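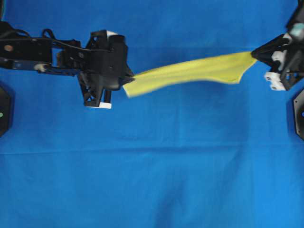
How do I get a copy of a court file from an old case?

Posted by Ravindra Sachdeva, September 2022

Hello everyone, and thank you in advance for reading all this. I've been helping our neighborhood association put together a short history of the Akthorpe district, and one of the things people keep bringing up is a lawsuit over a march that was held there a long time ago. The marchers were refused a permit, they went ahead anyway, there were arrests, and then a group of them sued the city. My aunt was one of the people who testified (she loves telling the story, but her version gets a little different every time!) and I would really like to read what was said.

I called the county clerk's office and was told there is a file under the name Agarwal, that it runs to more than 3000 pages, and that it's "off site." The person was very kind but in a hurry, and I didn't think to ask what that meant until I'd hung up. I don't need the whole thing. I would love the complaint, the judge's ruling and my aunt's testimony. Do I need a lawyer to ask for these? And is there any way to do it without paying for thousands of pages of copies? I'm retired and so is nearly everyone else on this project, so we are watching our pennies.

Ellano

Hi Ravindra, what a lovely project. No, you don't need a lawyer. Most civil court files are open to the public unless a judge has sealed them, and you generally don't have to say why you want to look. "Off site" usually just means the boxes are in a storage building and somebody has to request them, so it may be a couple of weeks before you can see anything.

My advice is to ask for the docket sheet first – sometimes it's called the register of actions. It's a list of everything filed in the case, in order, and in my case it was only 28 pages for a file that filled several boxes. Go through it with a pencil and mark the entries you want, then write to the clerk with the case number and those exact entries and dates. Clerks are much happier with a letter like that than with "anything about the march," and you'll only be charged for what you picked. Ask if you can come in and look at the file in person, too. Our courthouse lets you sit at a table and read for free, and they didn't mind me taking pictures with my phone, but please check, as some places do mind.

The testimony is the tricky part. If your aunt spoke at the trial, her words would be in the court reporter's transcript, and that only exists if somebody ordered one at the time. If the case was appealed you're in better luck, so look for a notice of appeal on the docket. If she gave a deposition instead, it may never have been filed at all, and then the lawyers' old office would be the place to try. Mine took from spring until November from first letter to last envelope, so do be patient with them, and good luck to your aunt!

Dilletti

Make sure it really is a county case. If they sued over free speech it could have been in federal court, and that's a different office with different rules. Old federal files get sent to an archive.

Also bring a check. I asked for roughly 300 pages and they wouldn't take my card.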